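The Foil Cross

The bus to Vesville left at six in the morning and the arms still weren't sorted.

Rochelle Kapoor had the key to the robotics room because she was team captain and because she had asked for it. She let herself in a bit after four, when the last of the junior class had cleared out, and put her bag on the floor. Tamby was already waiting in the corridor with a packet of chips.

"You said four," he said.

"It is four."

They laid the mats and locked the edges together. Tamby set out the pieces for the task while Rochelle brought up the program on the laptop. The program was called Drivley. The kids who had written the first version had left school since, and no one knew what the name meant. It had 908 lines. Rochelle had written most of the newer ones and could tell hers from the old ones by the spelling of colour.

The rules for Vesville said the arms had to clear the cubes without shifting the cross. The cross was a thing each team made for itself, to a set size. Theirs was wrapped in foil tape, because foil was what they'd had. In February it had seemed like a good idea.

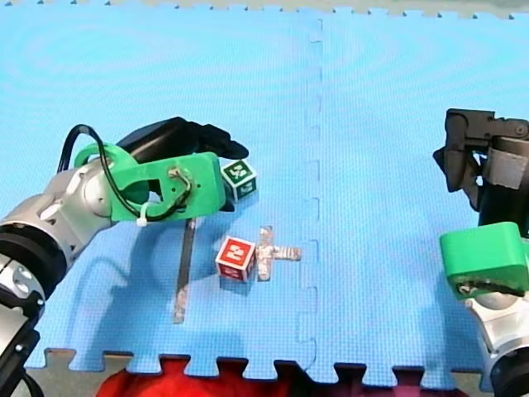 The mat at half past four, both arms at the edges.

"Left one first," Rochelle said.

"Which cube?"

"The green. Leave the red till we know it's behaving."

She pressed the key. The left arm went down, closed, lifted, and put the green cube where it was meant to go. Tamby wrote a tick in the book. He set the cube back and she ran it again, and he wrote another tick.

Then she sent it for the red one. The arm came in too low and knocked the cross flat against the mat and dragged it a hand's width before she hit stop.

"It's the foil," Tamby said. "It's seeing the shine and thinking the cube's bigger than it is."

"It did it last week with the lights off."

"Then it's not the foil."

Rochelle put the cross back and squared it up with the side of her hand. She ran the red cube again and the same thing happened. She went and fetched Mr Hegde from the staff room.

Mr Hegde taught woodwork and had taken on the robotics club when the science teacher moved to the coast. He didn't know much about code and said so. He stood at the edge of the mat with his tea and asked to see it once more at half speed.

They showed him. He watched the gripper and took no notice of the cube.

"Is it meant to open that wide?" he said.

"It opens all the way, then closes," Rochelle said. "It always has."

"And how close is your cross to the cube?"

She looked. You couldn't have slid a ruler between them.

"So where's that finger supposed to go?" said Mr Hegde.

Tamby laughed and then stopped, in case she was upset. She wasn't, or not very. She had spent 2 weekends rewriting the part that found the cube, and the part that found the cube had been fine. She got down on the floor and had Tamby open and close the gripper by hand from the laptop, a little at a time, while she looked up at it from underneath.

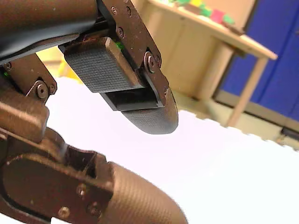

From the floor, with the fingers partway open.

"Stop there," she said. "Would a cube go in that?"

"Just."

"Read me the number."

He read it to her. She wrote it on her wrist, got up and typed it in. It was one line. It went in under an old comment that said CHECK THIS LATER, with no name on it.

Mr Hegde said he had to lock the timber store and would be back at half past five to turn them out.

The first run with the new number missed the cube altogether and shut on nothing. Rochelle turned the wrist a few degrees so the fingers would come in from the other side, away from the cross. The second run touched the cross but didn't tip it. On the third the arm went down beside the foil, closed on the red cube and lifted it away. The cross stayed up.

"Tick?" said Tamby.

"Do it again first."

He put the cube back, hard against the foil where it had been, and ate a chip while she checked the number on her wrist against the one on the screen. Then she pressed the key.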